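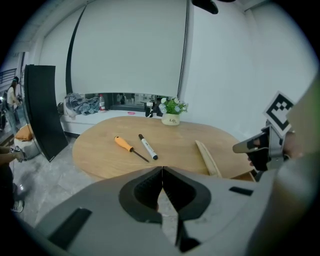
Handheld gripper demos: how many before you train?
Board: Data Collection and Teleop
Started by gphelan, 2020-02-18

gphelan
We are collecting tabletop demos for a sort-and-put-away task. Long thin objects on an oval coffee table, two handheld grippers, one operator, marker cubes for tracking. We have 196 episodes that passed the checks and I want to train something on them now. Marleny wants to wait for 3,000. Who is right?

Current object set:
screwdriver with orange handle
markers
flat wooden stick
paper packet

m_yupanqui
For the record, I said 3,000 for the full object set. I'm fine with a small run on the markers only. What I don't want is a policy trained on 196 episodes that gets judged as if it were the real one. We did that at Fosten and lost most of April arguing over the result.

saoirse_c
Train now. You don't need the policy to be good, you need it to show you what is wrong with the data. On our first small run we found the left and right gripper streams were swapped in 29 episodes. The replay viewer never showed it.

orkex_bern
Disagree with Saoirse a bit. A swapped stream is something a script should catch. Check the cube IDs against the stream names at the start of every episode and reject the ones that don't match. Using a training run as a data check is slow and it only finds the big mistakes.

saoirse_c
Sure, if you already know what to write the script for. We didn't.

cmacs
What does your start pose look like? That matters more to me than the count. Both grippers should be held forward and still, with the cubes clear of the sleeves, before the operator reaches for anything.

gphelan
Seated, both grippers pointed at the table, hold for a second, then go. Loose sleeves have been all right so far but I'll look at the tracking dropouts again. 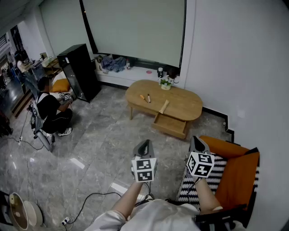 Re: object placement

cmacs
Next question. Do you move the objects between episodes or put them back in the same spots?

gphelan
We move them. The operator picks new angles each time. The flower pot stays at the back.

orkex_bern
"The operator picks" is how you end up with everything on the left half of the table and the long objects lying parallel. People do it without thinking. We print a random layout for each episode at Orkex and the operator copies it.

m_yupanqui
I went through a batch this morning and Bernadette has a point. The screwdriver and the marker are close together and nearly parallel in far too many of them.

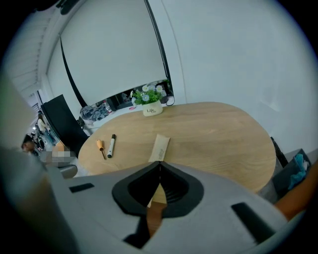
The paper packet is the other problem. In a lot of episodes it starts straight in line with one of the grippers, so the approach is short and the wrist hardly turns. I'd like more starts from the far side and more with the stick partly over the edge of the table.

saoirse_c
Keep some of the easy ones though. We cut ours too hard and the policy got worse at plain pickups.

cmacs
How are you splitting for validation? If it's random by episode, the same layouts may be on both sides. Split by session.

gphelan
Random by episode. I'll change it.

So the plan is printed layouts from the next session on, the cube ID check, and a markers-only run on what we have. Marleny, all right with you?

m_yupanqui
Yes, as long as the run has "test" in the name.

orkex_bern
Our last set on the Kestska task closed at 3,289 and the first few hundred were thrown out over layout. Get the sheets printed before you record any more.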